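Flying out of Pringate Regional instead of the big one, worth it?

Travel Talk > Airports and Getting There

mapleandmiles
Original post, 9 August 2018

So we're going up to the lakes for a week in March and I just found out there's a flight into Pringate. I had no idea they even took passengers, I thought it was all crop dusters and flying lessons! My other choice is Cundden International, where I've been plenty of times and hated it plenty of times. The Pringate fare is $299 round trip on Hastico Air, and Cundden comes out cheaper until I add parking. Has anyone used the little airport lately? We'd be two adults and a very talkative seven-year-old, with ski bags.

runway_ruth
Do it. I've flown out of Pringate for years to see my sister and I won't go back to Cundden unless somebody drags me. You park, you walk across the road, you're in the terminal. One security line, one lady scanning bags, and she'll ask about your kid's stuffed animal. The coffee counter is run by a couple who make their own cinnamon rolls and they do sell out, so don't dawdle.

gbouchard
I'm going to be the grump here. Ruth is right that it's pleasant when everything works. When it doesn't, you're stuck. Hastico has one plane a day going where you want to go, and if that plane has a problem you sleep in Pringate. It happened to me last winter. They put me up at a motel and the people were lovely about it, but I missed a full day of a short trip. At Cundden I'd have been on the next flight in a couple of hours.
Gordon Bouchard

runway_ruth
Gordon, you've told that story in every airport thread since it happened :) Cundden cancels flights too, you know. I've spent a night on that carpet.

gbouchard
I've told it because it keeps being relevant.

mapleandmiles
Ha, okay, both noted. We have a whole week so losing a day wouldn't be the end of the world, though my husband might see it differently. What about ski bags? The website says they take them "subject to space" and that makes me nervous.

tsheikh_up_north
I live 15 minutes from the airport so I can help with this one. They're small turboprops and the hold fills up quickly in ski season. Call Hastico a few days ahead and have them put the bags on your booking. If you just show up with them you may be fine, or your skis may come the next day. I've had it go both ways. Also the counter closes earlier than you'd think, and they mean it, even if you're standing there waving.

mapleandmiles
Calling ahead, got it. And parking? Is it free like people say?

tsheikh_up_north
Free for the first 3 days, then you pay at the machine by the door. Still a lot less than Cundden. The long-term lot is gravel and doesn't get plowed as well as the front one, so keep a shovel in the trunk.

kettlepond
Parking there is nice but I'd look at the rental car side before deciding. Peñalver Rentals is the only desk, and it shuts after the evening flight. If you land late, somebody waits for you, but you have to give them your flight number when you book. We didn't. We stood outside in ski jackets until my brother-in-law came and got us.

runway_ruth
Seconding the flight number thing. They're good people at Peñalver but they aren't mind readers.

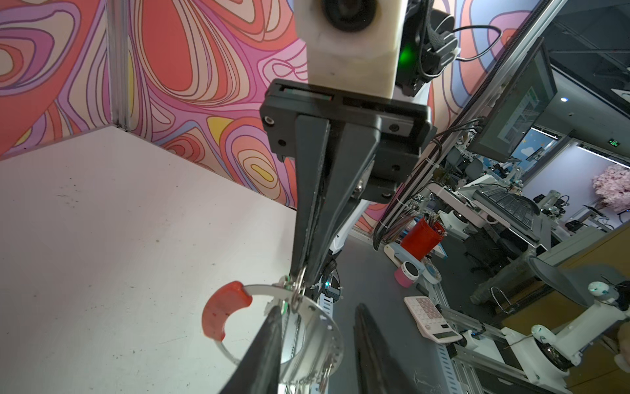 tsheikh_up_north
Returning the car is the part I'd plan for, especially on the early flight. The desk isn't open yet, so you leave the car in the marked row and put the keys in the drop box next to the door. Do this slowly! Last spring I had everything on one ring, house keys, shed keys, the lot, and I dropped the rental key in with all of it still attached. I was through security before I noticed. So if you carry a big bunch of silver keys hanging off one large ring, with a curved bit of red rubber on the side of it, take the rental key off the night before, at the kitchen table, while you're awake. They mailed mine back but my neighbor had to let me into my own house.
Tharindu

kettlepond
I laughed, and then I went and looked at my own key ring. It's terrible.

gbouchard
At Cundden there's a person in a booth who takes the key out of your hand. Just saying.

runway_ruth
And a line of cars behind you honking at that person, Gordon.

mapleandmiles
You're all wonderful. I talked it over at dinner and we're going with Pringate. I called Hastico this evening, and a real human picked up and added the ski bags while I was on the phone. She also warned me about the counter closing early, so that's two of you. Next question — is there anything for a kid to do in the terminal if we're delayed?

tsheikh_up_north
There's a big window facing the runway and a bench in front of it. Mine can sit there forever watching the fuel truck. Bring snacks in case the rolls are gone.

gbouchard
Bring a deck of cards as well. I wish I'd had one. Have a good trip, and post when you're back and tell us how it went, even if Ruth turns out to be right.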